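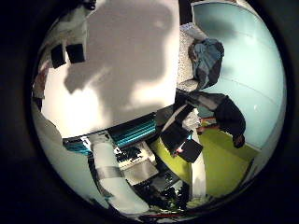 The blue wall and the jacket on the chair.

Bimla Joshi had the room until the end of March. The lease said so, and so did the note Casimiro had taped inside the door, in case anyone forgot.

She started at 15 minutes past seven, before the others were up. She meant to clear the desk first. It had not been clear in three years. She moved a coil of cord from one end to the other, then moved it back.

Yuxi came in at eight with her jacket on and took it off again right away. The radiator in that room had only one setting.

"What goes and what stays?" she asked.

"The desk stays. It came with the place."

"And everything on it?"

"Everything on it goes."

Yuxi looked at the desk for a while. Then she went to find boxes.

They had rented the room to repair things for people in Clunduvstead – radios at first, then lamps, then whatever came up the stairs. Haiyan Jia kept the book. Each job got a line, with the name, the fault and the price. On the last page there were 51 lines, and 20 of them had no price. Bimla had told those people to pay when they could. Some had moved away.

"You could write to them," Haiyan said when she came in with the book under her arm.

"I could."

"I have the addresses."

"I know you do."

Haiyan put the book in the first box and laid a towel over it.

By noon they had filled four boxes and argued about a fifth. Yuxi wanted to throw out the old Pano radio. It had belonged to a Mr. Kao, who brought it in during their first winter and never came back for it. Bimla had fixed it in one evening. It had sat on the shelf ever since, and she had turned it on every few weeks to make sure it still worked.

"He isn't coming," Yuxi said.

"No."

"So it goes?"

Bimla plugged it in. A man was reading the price of wheat. She listened until he got to barley, then pulled the plug and wound the cord around her hand.

"It goes with me," she said.

Yuxi wrote BIMLA on the side of the fifth box and held it open. Haiyan went downstairs to ask Casimiro about the van. He said it would be there by three, and that somebody should start on the shelves.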